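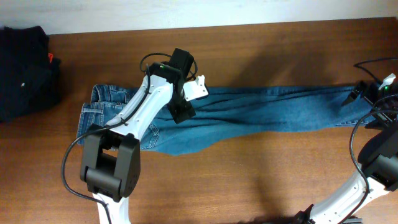 # Goltix hand tremor recordings

Goltix is a small wearable that is put on the back of the hand and measures tremor while the person does normal things at home. This repository has the recordings from the first home study, done in Derngate, and the scripts we used to clean them. It does not have the firmware. For the firmware, please write to the Prirnholm group at the address in `CONTACT.txt`.

## What is inside

- `raw/` – one CSV file for each session, with acceleration on three axes and a time column in milliseconds
- `clean/` – the same sessions after filtering, with the first seconds removed
- `diary/` – what the participant wrote after the session, typed by us without correction of spelling
- `scripts/` – Python, tested only on Linux

There are 111 sessions from 14 participants. All of them have a diagnosis of essential tremor or of Parkinson's disease, given in the column `dx` of `participants.csv`. The sampling rate is 100 Hz. In nearly 50 sessions the participant had taken medication less than one hour before, and these are marked with `med=1`.

## How to load

```
python scripts/load.py --set clean --out tremor.pkl
```

If you want to use the raw files, you must first run `fix_clock.py`. The early devices had a clock that was running a little too fast, and without this step the frequency peak is in the wrong place.

## Known problems

The device sometimes turned on the strap when it was worn loosely. We did not try to repair the axes in such sessions, so please use the length of the vector if direction is not important to you.

The Mac Carthaigh score is included, but it was filled in by the participants and not by a clinician. We would not compare it with clinic values.

Age is given in bands of ten years. Exact age was removed on request of the ethics board.

Diary files are missing for two participants. They agreed to share the motion data only.

## Use

The data can be used for research and teaching. They are not suitable for diagnosis or for deciding about a dose – the group is too small and there are no healthy controls. Please do not try to find out who the participants are.

## Changes

- October: wrong hand label corrected in `participants.csv`
- October: `load.py` now accepts a folder with spaces in its name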